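Restocking Adhesive Bandages in a Workshop First-Aid Station

Applies to: shared workrooms, small shops, test kitchens

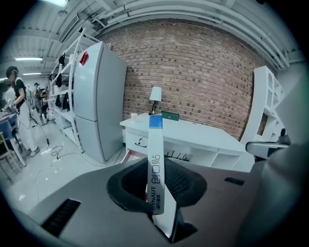

Adhesive bandages are the item most often taken from a first-aid station and the item least often replaced. The procedure below covers a single station and takes 8 minutes once the supplies are at hand. It assumes a wall cabinet or a drawer with at least one compartment tall enough for a carton to stand upright.

What you need

Replacement cartons, a fine permanent marker, a clean dry cloth, and the station log. The Gallilstead site keeps its log on the inside of the cabinet door. A notebook works as well.

1. Empty the compartment

Take out everything, including single strips that have come away from their cartons. Wipe the base and the back corners. Let the surface dry fully before anything goes back in, as paper wrappers pick up moisture and the seals lift.

2. Check the old stock

Read the expiration date on each carton. Discard expired strips, strips with torn wrappers, and any strip with adhesive showing at the edge of the seal. Loose strips with no date printed on the wrapper are also discarded. Do not move them into a newer carton.

3. Mark the new cartons

Write the month of opening on the top flap, for example February. Leave the lot number and the expiration date uncovered. If the carton is printed in a language your staff do not read, add a plain label with the contents and size on a blank side panel.

4. Load the compartment

Stand cartons on end with the printed face forward. Older stock goes in front. Keep one carton open at a time — a second open carton makes the log unreliable. Tall, narrow cartons tip easily, so place a divider or a roll of gauze beside the last one.

5. Update the log

Record the cartons added, the earliest expiration date, and your initials. At Gallilstead the reorder point is 9 strips in the open carton with no sealed carton behind it. Set yours according to use.

Storage notes

Keep the station away from stoves, radiators and direct sun. Heat softens the adhesive and it migrates into the wrapper. Wound gel and liquid antiseptic go on a lower shelf — leaks travel down.

Procedure maintained by Demetrio Aguirre. Send corrections to the Skundisel supply desk.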